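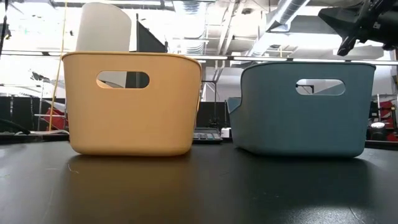
尼尔卡斯贝格(Nirkasberg),3/28/22

去尼尔卡斯贝格的人大致分两种,一种坐火车路过,一种在这里换车。我属于第三种,专程来看塑料箱子是怎么做的。

说给同事听的时候,对方沉默了一会儿,问是不是出差。我说请了年假。

索尔特雷尔(Solterell)是本地最大的雇主,做收纳箱、洗菜盆、垃圾桶、浇水壶,凡是你搬家时会骂一句“怎么又多出一个”的东西,他们多半都做。工厂每年开放两次,春天一次,七月一次。七月那次据说有气球和烤肠,春天这次只有讲解。我不爱吃烤肠,又怕小孩,就报了春天的,还特意挑了个星期一,心想总不会有几个人在星期一请假来看洗菜盆。到了才知道有同样想法的人坐满了一辆大巴。

从火车站到厂区坐61路。61路的终点站就叫“索尔特雷尔正门”,可是车并不停在正门,停在正门斜对面的一家轮胎店门口,中间隔着一条没有斑马线的双向车道。同车下来的一对老夫妇站在路边看了半天,老先生说,他一九几几年在这里上班的时候就没有斑马线。老太太说你那时候也没过来过,你骑车。两个人为这件事一直争到登记处。

登记处是一间集装箱改的小屋,里面开着电暖器,窗台上养了三盆芦荟,都栽在自家出的花盆里。工作人员发给每人一件荧光背心、一副耳塞、一双鞋套和一张需要签名的纸。纸上有十来条,大意是不许摸、不许跑、不许把手伸进任何洞里。最后一条说参观者对自己的围巾负责。我看了看窗外,气温大概只有几度,所有人都戴着围巾,于是所有人都把围巾摘下来塞进了背包,背包又要求寄存,围巾就这样和我们分别了一个上午。

厂房里倒是很热。

带我们这一组的讲解员叫阿娜蒂·祖鲁(Anathi Zulu),背心是橙色的,我们是黄色的,她解释说橙色的可以跨黄线,黄色的不可以跨黄线。有人问这样安排会不会容易记混,她说会,所以每年都要解释两次。她原先在模具车间干活,后来调到质检,讲解是开放日临时抓的差。我很快就发现临时抓的差有临时抓的好处,她完全不背稿子。别的组从旁边走过的时候,我听见“我们始终坚持以用户为中心”这样的句子飘过来,而她正在给我们讲一只盖子为什么会嘎吱响。

第一站是料仓。从外面看,料仓是一排银灰色的大筒,跟乡下存粮食的没什么两样。里面装的是聚丙烯颗粒,米粒大小,半透明。她抓了一把放在托盘里传给大家看。传到我手里时已经少了一半,剩下的粘在前面各位的手心上。颗粒没有气味,至少我没闻出来。排在我后面的男士闻了很久,说有一点像新雨衣。他的太太说他闻什么都像新雨衣。

阿娜蒂说,料仓最要紧的事情是别弄混。聚丙烯和聚乙烯长得差不多,混在一起做出来的箱子看着也好好的,放到冬天往里面装土豆,角上就裂了。她讲到土豆的时候很有感情。前些年有一批箱子就是这么出的问题,退货信里附了大量土豆的照片,至今存在质检部一个单独的文件夹里。

第二站是配色间。我原先最不期待这一站,结果在这里待得最久。

配色间的门很窄,一次只能进五六个人,其余的在走廊里看墙上的色板。色板是一块块名片大小的小塑料片,用钥匙圈串着,一串一串挂满一面墙。阿娜蒂说现役的和退役的加起来有3000种。我问为什么需要这么多,她说不需要,可是没有人敢扔。客户会在十二年以后写信来,说家里的蓝盒子碎了一个,请问能不能补一个一样的蓝。

“能补吗?”

“能补一个差不多的蓝。”

她说颜色这件事,人对白色最挑剔,对黄色最记仇。白的一旦发黄,客户觉得是旧了;黄的一旦发白,客户觉得是受骗了。卖得最久的黄是一种偏淡的、像黄油的黄,销售部几乎每隔两三年就要求把它换得鲜艳一点,换完卖不动,再换回来,每次换回来都要取一个新名字。她一口气报了四个名字,有“晨光”,有“奶油”,有一个跟柠檬有关,还有一个是外来语,念完她自己也笑了。四个名字,配方是同一张纸。

和黄的搭着卖的通常是一种蓝绿。这种蓝绿在客服的电话里有一半人叫它蓝,一半人叫它绿,双方都非常坚定。产品目录的做法是这一年写蓝,下一年写绿,认为这样比较公平。我家里恰好有一只这样的箱子,装着各种充电线,买它时我和家里人就为它是什么颜色吵过一次,看来这笔账应该算在印目录的人头上。

色母粒是向一家叫加尼姆(Ghanem)的供货商买的,装在牛皮纸袋里,一袋袋码在架子上,袋口折得像点心铺的包装。配色师傅戴着袖套,正在用一台小秤称一种看上去像黑芝麻的东西,称完倒进一桶白颗粒里,盖上盖子摇。他摇得很有节奏。我们围着看他摇了几分钟,没有人说话,他也不抬头,大概每年这两天他都得这样被围着。后来他把桶放下,说了今天上午唯一一句话:“这个是灰的。”

从配色间出来要经过一条长走廊,走廊两侧是公司历史。我对公司历史一向没有抵抗力,因为它们总是写得像家谱,而且总在中间某处缺一段。索尔特雷尔的历史从一间木梳作坊讲起,配了一把木梳;然后讲到赛璐珞,配了一把赛璐珞梳子,旁边注明“易燃,请勿靠近”,我们就都往后站了站;接着直接跳到洗衣盆,中间隔了十几年,墙上是一扇消防门。我问那十几年做什么了,阿娜蒂说不清楚,她来的时候那里就是消防门。

消防门之后是辉煌时期。辉煌时期的标志是一只叫“特拉迪耶”(Tradier)的折叠筐。按照墙上的文字,特拉迪耶改变了整个地区居民的购物方式。按照那位以前骑车上班的老先生的说法,特拉迪耶夹手。他当着大家的面伸出右手食指,指给我们看关节旁边一道细细的白印。阿娜蒂说确实夹手,第二代改了铰链。老先生说第二代也夹手。阿娜蒂想了想说,第二代夹得轻一些。

我很喜欢这个回答,写在了门票背面。

再往前就是注塑车间,进门要戴耳塞。发的耳塞是那种要先捏细、塞进去再等它胀开的泡沫耳塞,一个组的人站在门口一起捏耳塞,神情都很严肃。胀开之后世界安静下来,阿娜蒂的讲解也随之安静下来,后面半个小时我主要靠口型和手势。她显然早有准备,带了一叠塑封的卡片,走到一台机器跟前就举一张。第一张写着“这里加热”,第二张写着“这里合模”,第三张写着“请看这位先生不要靠在栏杆上”。被举卡片的是那位觉得什么都像新雨衣的男士,他看完卡片,立正了。

注塑这件事,如果用一句话说,就是把颗粒化开,挤进一个很重的铁壳子里,等它凉了再拿出来。我来之前在网上看过录像,觉得已经没有什么可看的了。站在跟前还是不一样,主要是脚底。铁壳子合上的那一下,地面会从鞋底往上顶,顶到膝盖,然后过一会儿又顶一下。隔几台机器就有一个不同的节奏,走在过道里,两条腿听着不一样的拍子。我太极拳班上的老师大概会说这样对身体好,他说什么都对身体好。

模具是单独放的,在车间后头一个铁架子库房里,每一副都涂着防锈油,用粉笔写着号码。阿娜蒂到了这里把耳塞摘了,示意我们也可以摘,整个人都快活起来。她拍了拍其中一副,说这是132号,水桶,她进厂以后修的第一副模具。毛病出在桶底,有一小块地方总是填不满,出来的水桶底上缺一个角,不漏,就是不好看。她师傅让她自己找原因,她找了两个星期,最后发现是排气的细缝给人用抛光膏糊住了。

“谁糊的?”有人问。

“我师傅。”

大家都以为她师傅是故意考她。她说她当时也这么以为,感动了好几年,直到师傅退休那天吃饭的时候说起来,才知道师傅就是糊错了。

模具库里还有一个专门的角落,放的是失败的产品。这个角落在宣传册上叫“创新实验角”。里面有一只三角形的饭盒,设计初衷是装三角形的三明治,可是当地面包都是圆的;有一个可以套在水龙头上的肥皂架,套上以后水龙头打不开;有一套号称能无限叠高的鞋盒,叠到第六层会自己慢慢向左转。我问为什么向左,阿娜蒂说这个问题他们开过会。会议纪要还在,结论是建议用户靠墙摆放,而且墙要在左边。

最让我舍不得走的是一只猫用饮水盆。盆沿设计得很高,据说是为了防止猫把水拨出来。试用报告也贴在旁边,一共两行字。第一行:水没有拨出来。第二行:猫坐在里面。

接下来是质检,也就是阿娜蒂平常上班的地方。她对这里的介绍反倒最简短,像是带客人穿过自己没收拾的卧室。质检室里有一台专门往下砸东西的架子,箱子装满沙袋,升到一人高,松开,落在水泥地上,然后有人走过去蹲下看四个角。还有一台专门反复开合盖子的装置,开,合,开,合,旁边的计数器一直在走。我们看了一阵,心里都生出一点同情。那位太太说她厨房里那只垃圾桶的盖子,她一天开合的次数不见得比这个少,也没见谁来给她计数。

嘎吱响的问题也在这里得到了解答。盖子响,多半是盖沿和箱口的弧度差了那么一点点,互相蹭。解决的办法有三种:改模具,贵;换材料,慢;在说明书上写“轻微声响属正常现象”,当天就能办好。阿娜蒂说到这里停下来看了看走廊,压低声音说,你们回去可以拿蜡烛在盖沿上擦一圈。全组人都拿出手机记了下来。我认为这一句就值回了车票。

提问环节安排在质检室外面的一块空地上,有几把塑料椅子,当然也是自家产的,坐下去略微往后仰,让每个提问的人看起来都很傲慢。第一个问题是环保。这是每次都会有的,阿娜蒂也知道每次都会有,所以换了一个人来答,是一位从办公楼那边走过来的先生,皮鞋外面套着鞋套,走路有沙沙声。他讲了再生料的比例,讲了水口料打碎以后怎么回用,讲得很顺,顺到第二个问题已经没有时间了。

他走了以后阿娜蒂补了一句,说她个人的看法是,箱子买一个能用二十年的,比什么都强,不过这句话公司不太爱听。接着她又说,二十年她是敢保证的,盖子不敢。

第二个问题还是问了。问的是一个一直没出声的年轻人,他问塑料箱放在窗台上晒会怎么样。阿娜蒂问他放了什么。他说放了多肉。阿娜蒂问多肉怎么样。他说多肉很好,箱子不太好。后面两个人就开始谈多肉,谈了很长时间,我去上了一趟洗手间回来还在谈。

洗手间值得单独写一段。洗手间的洗手液盒子、纸篓、挂钩、隔板上的搁物盒,一切都是索尔特雷尔的,只有马桶刷是别家的。我出来以后忍不住问了。阿娜蒂说,马桶刷他们也做过,刷毛那一段怎么都做不过人家,最后认输。她说得坦坦荡荡,我回家以后特意看了看我的马桶刷是哪家的,肃然起敬。

午饭在职工食堂吃,含在票里。票是在网上订的时候就要选好荤素,我选的素,选的时候还有三种配菜可以勾,到了窗口只有一种,是煮胡萝卜。胡萝卜切得大小极其一致,让人怀疑也是模具出来的。荤的是炖肉丸配土豆,土豆看上去比我的胡萝卜有意思得多。餐盘是分格的那种浅灰色塑料盘,在桌上滑得厉害,切肉丸的人得用左手按着盘子。同桌的老先生说他那时候食堂用搪瓷盘,不滑,但是烫。老太太说你那时候带饭。

食堂墙上贴着本周菜单,也贴着一张寻物启事,有人丢了一只特拉迪耶折叠筐,筐里有雨伞一把、苹果若干,“筐可以不还,伞是我母亲的”。启事下面有人用圆珠笔写了一句:苹果很甜。

饭后自由活动,所谓自由活动就是工厂店。厂方把出口安排在店的尽头,要拿回围巾就必须穿过所有的收纳箱。店面比我想的大,也比我想的乱,瑕疵品按颜色堆着,正品按尺寸摆着,有些东西在两边都有,价钱不一样,样子我看不出区别。我拿着两只米色的洗菜篮来回比较,一只是正品,一只是瑕疵品,翻来覆去找不到瑕疵在哪里。正好阿娜蒂下班经过,背心已经脱了,穿着自己的大衣。她拿过去看了一眼,指着正品说,这只底下有个缩痕。

我买了瑕疵品。

来之前我给自己定过规矩,一件都不买,家里已经没有地方放装东西的东西了。收纳箱的矛盾就在这里,买的时候想的是它能装进多少,拎回家才想起它自己也要占地方。我有一位住小户型的朋友,床底下是箱子,柜顶上是箱子,阳台上有两只大的,里面整整齐齐地套着小的,她说那些是备用箱子。我以前笑过她。现在我的购物车里有一只洗菜篮,一只带把手的方箱,一摞冰箱盒,一把浇水壶,而我住的地方没有植物。

浇水壶最后放回去了。放回去的时候碰见那个养多肉的年轻人,他看着我手里的壶,我就递给了他。

收银台前排了一条很长的队,星期一请假来看洗菜盆的人果然都是有备而来的。前面一位女士推着平板车,箱子摞得看不见人,她和收银员商量能不能把箱子一只套一只再结账,这样好搬。收银员说套在一起就扫不到条码。女士说那我先拆开给你扫,扫完再套。收银员说可以。于是我们整条队伍看着她拆开一遍,又套上一遍。套到最后一只卡住了,差一点点塞不进去,几个陌生人上去帮忙,有人扶着,有人往下压,里头的空气出不来,发出很长的一声叹息。

凭门票可以减价,减的数目印在票的背面。我那张背面写着“第二代夹得轻一些”,正好盖住了那一行字。收银员翻过来看看,念了一遍,问我是不是在食堂里被夹的。我说不是我。她给我减了。一共付了87,找回来的零钱装在一个小塑料盘里,她说盘子也可以拿走,是赠品。

出来取围巾,寄存处的大姐把所有围巾都叠好了,按颜色放在架子上,放在箱子里,箱子上贴着写了“灰”“红”“格子”的纸条。灰的那一箱最满。我在里面翻了很久,最后拿走了一条我认为是我的灰围巾。到了车上越看越不像,闻了一下,有一点像新雨衣。

回程的61路等了两班才挤上去,前一班让平板车那位女士和她的箱子占了后半截。站牌对面的轮胎店老板搬了把椅子坐在门口看我们过马路,一天下来想必也看惯了。车上人人膝盖上都抱着东西,司机转弯的时候喊了一声“扶好”,没有谁腾得出手,大家就一起往右边歪过去,再一起歪回来。

尼尔卡斯贝格的其他景点我也简单交代一下,免得有人跟着来了怪我。河边有一条步道,修了一半,修好的那一半很平,没修的那一半风景比较好。老城有一座钟楼,能上去,售票窗口上写着午后开放,没有写午后几点;我等到两点多,上去的人是来换灯泡的。广场边有家面包店,圆面包不错,个头很大,我试着放进新买的冰箱盒里,放不进去。市立博物馆星期一闭馆。火车站候车室有暖气,长椅是木头的,自动售货机里的咖啡和热汤走的是同一根管子,建议先买咖啡。

实用信息附在后面,给还没有被劝退的读者。参观要提前在网上登记,春季场名额少些,七月场多些。全程走路加站着,鞋底硬的会比较辛苦。鞋套只有一个尺码,脚大的请做好中途脱落的准备,我们组里掉了好几只,阿娜蒂背心口袋里有备用的。车间里不许拍照,走廊和工厂店可以。讲解分三条线路,名字分别是“传承”“匠心”和“乙组”,我跟的是乙组。

素食请带零食。

我那只方箱回到家以后,盖子果然有一点响。拿蜡烛擦了一圈,好了不少。洗菜篮的瑕疵我上星期终于找到了,在把手内侧,有一粒芝麻大的黑点,多半是配色师傅那边飘过去的。围巾的事情我给寄存处写了邮件,对方回得很快,说我的那条已经有人寄回去了,附了一张字条,请我把他的也寄还,运费各自承担。我找了只冰箱盒装围巾,尺寸刚好,寄出去才想起来盒子没有写要还。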